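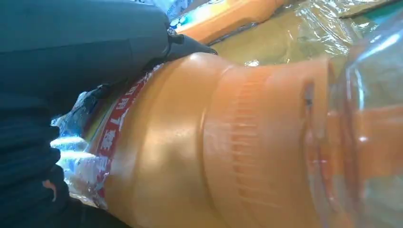
Flasche mit chinesischem Etikett — was ist drin und wie lagern?

Ok-hee Tak
Hallo, kurze Frage, hab nicht viel Zeit. Beim Räumen der Vorratskammer ist eine große orange Plastikflasche aufgetaucht, oranger Schraubdeckel mit Rillen, Etikett rot-weiß, chinesische Schrift. Kann ich leider nicht lesen. Mein Mann meint Reiniger, ich meine was zum Kochen. Stand zwischen Öl und Spüli, hilft also nix. Riechen wollte ich erstmal nicht. Und: darf sowas liegend ins Regal? Fach ist nur knapp 300 mm hoch, stehend passt sie nicht rein. Danke schonmal!

Nesrin Ateş
Nicht dran riechen, nicht probieren, solange unklar. Handy nehmen, Übersetzer-App, Kamera aufs Etikett. Die Schrift läuft bei vielen Flaschen um die Rundung, dann in mehreren Stücken fotografieren und die Flasche dabei drehen. Glänzt es zu stark — Lampe aus, ans Fenster. Auf der Rückseite nach Zutatenliste oder Gefahrensymbolen schauen. Strichcode suchen geht auch manchmal.
Liegend: lieber nicht, Schraubdeckel werden mit der Zeit gern undicht. Wenns gar nicht anders geht, Wanne drunter.

Čestmír Ďurica
Orange Flasche = Spülmittel, hatten wir auch so eine. Einfach bei die Putzsachen stellen fertig

Rochelle Pennington
@Čestmír nach Farbe würd ich da garnix sortieren. Saft und Öl gibts auch in orange.
Ok-hee, bis du es weißt: weg vom Essen, hoch stellen falls Kinder da sind, Zettel drauf »unklar«. Kommt nichts raus, dann zur Schadstoffannahme, nicht in den Ausguss. Und Regalboden ein Loch tiefer hängen, bei meinem von Grarkik waren das 4 Stifte, fünf Minuten Arbeit. Dann steht sie auch.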